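去年六月搬家的时候,我终于下决心换床垫。旧的那张跟了我们好多年,中间睡出一个坑,两个人半夜总往一处滚,早上起来谁的腰都不舒服。挑来挑去,最后买的是 Zurnus 的绗缝床垫,厚的那一款。到今天睡了大半年,冬天夏天都经历过了,觉得可以坐下来好好写一篇,也算回复一直在问我的几位朋友。

2007年1月30日

## 先说为什么是它

当时看了三家。Rorneseo 的乳胶垫躺着很舒服,软软糯糯的,可我先生体重不轻,翻个身我这边就跟着晃;Roman 的棕垫又太硬,我妈喜欢,我躺十分钟肩膀就发麻。店里的 Dexter Villanueva 是个很有耐心的小伙子,让我们脱了鞋,把每张都躺够了再说,还专门提醒要侧着躺(我以前试床垫都是平躺着看天花板,真是白试了!)。侧躺下来,Zurnus 这张肩膀那里会陷下去一点,腰还是托住的,我们俩对看一眼,就它了。
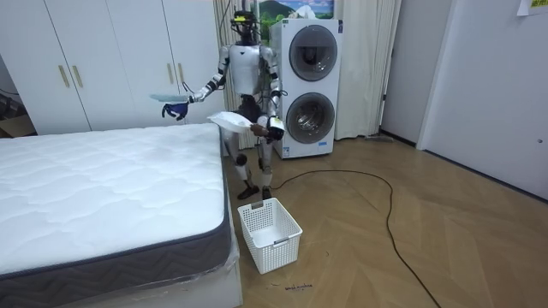 送货那天有个小插曲,师傅说楼道转弯的地方窄,床垫立起来才勉强过得去,我跟在后面一路喊"慢点慢点",比他还累。所以想买大尺寸的朋友,下单之前先去量量楼道和门,别只量卧室。卧室里头也要算一算,像图里那样,浅色木地板上放一张白色大床垫,旁边还叠着洗衣机和烘干机,过道就得提前留好,不然机门都不好开。我家没有把洗衣机放卧室,可是衣柜门差点打不开,后来把床往窗边挪了一点才算解决。

## 睡感

头一个星期不太习惯,觉得偏硬,我还跟先生嘀咕是不是买错了。大概第二个星期以后,面上那层慢慢服帖了,早上起来腰不酸了,这一点我可以很肯定地说。先生的评价比较简单,他说"睡着了就不知道了",我想这也算好评吧。

透气方面,六月刚搬来那阵子特别闷,我们铺一层棉床单,再加一张草席,背上没有那种捂着的感觉。冬天呢,刚躺下去是有点凉的,我现在会提前放个热水袋。翻身的动静比旧床小得多,先生半夜起来喝水,我有时候醒,有时候不醒,要看他有没有踢到拖鞋。

## 打理

白色的床垫,好看是真好看,操心也是真操心。头发、猫毛、饼干渣(对,我们家有人在床上吃饼干),掉上去一眼就看见。我的做法是换床单的时候顺手清一遍,先刷表面,再顾边上,靠墙那一侧要把床拉出来一点才够得着。

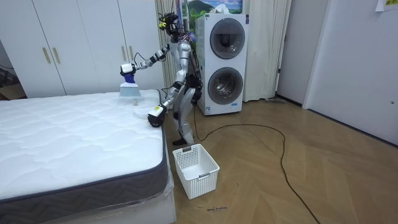

*床垫表面用蓝柄宽刷,毛软一点的就好*

刷的时候顺着一个方向走,从床头往床尾赶,别来回蹭,来回蹭会把毛絮压进缝里。我试过用滚筒粘毛器,粘得很干净,可是纸费得厉害,一卷没几次就完了。后来 Osia 出了一种软毛刷,32块钱,我买了一把放在床头柜抽屉里,用到现在毛也没怎么歪。猫倒是很喜欢这把刷子,每次我拿出来它就躺到床垫上等着,结果越刷毛越多,得先把它请出去关上门。

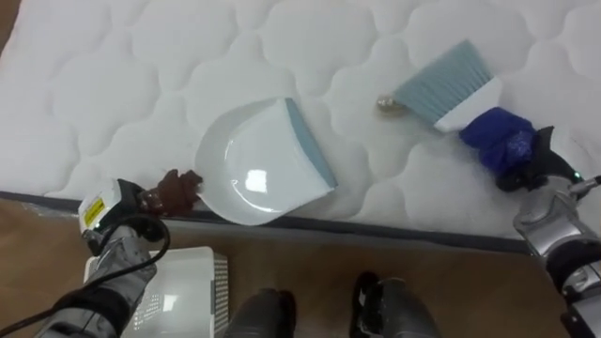 *白色簸箕,前沿带一条浅蓝色胶边*

簸箕最好单独备一个,跟扫地的分开用,心里舒服些。带胶边的那种贴着布面比较服帖,硬塑料边容易刮到绗缝的线。我第一次图省事,拿厨房那只旧簸箕上来,边上有个小豁口,勾出一根线头,心疼了好几天。线头千万别拽,拿小剪刀贴着布剪掉就行。

如果不小心洒了茶水,先用干毛巾按,按到毛巾上没有水印为止,再开窗晾着。我洒过一次菊花茶,按完还是留了一圈淡黄的印子,拿一点点中性洗衣液兑水擦了两遍才淡下去。店里讲过不要用吹风机的热风,我老老实实听了,用电扇吹了一个下午。

## 不太满意的地方

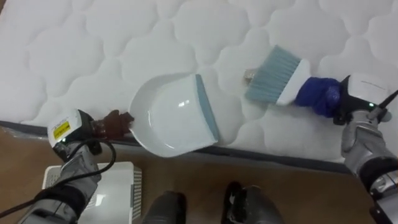 价钱是第一桩。床垫1138块,另外加了300块买配套的保护罩,都不便宜,而且保护罩洗过一水以后有点缩,四个角套得很吃力,我一个人弄不来,要喊先生来帮忙抬。再就是面料的花样,那种一朵一朵圆鼓鼓、像云一样的绗缝,躺着舒服,鼓包和鼓包之间的凹缝却爱藏东西,碎屑进去了要拿刷子尖一点一点往簸箕里拨。深灰色的包边我倒是喜欢,比全白的耐看,磕碰一下也不明显。要是下一款能把凹缝做浅一点,我会更愿意推荐给养猫的人家。

还有就是重。说明上建议每4个月把床垫掉个头,我掉过一次,两个人搬得满头大汗,先生说下次要叫他弟弟来。侧面有提手,缝得挺牢,就是窄了点,勒手,戴副劳保手套会好很多。

刚拆开的时候有一点味道,我们先在客房打了几天地铺,窗户全开着,后来就闻不出来了。家里有小孩或者老人的,最好错开几天再睡。

## 要不要买

腰不好、两个人体重差得多的,我觉得值得去店里躺一躺,多躺一会儿,别不好意思。喜欢软床的就算了,Rorneseo 那张可能更合你们的意。我妈上个月来住,睡了两晚,还是说太软,回去睡她的棕垫了,所以这种事真的要自己试。保护罩我建议买大一号的,店里有没有大一号我还没问,问到了再补在后面。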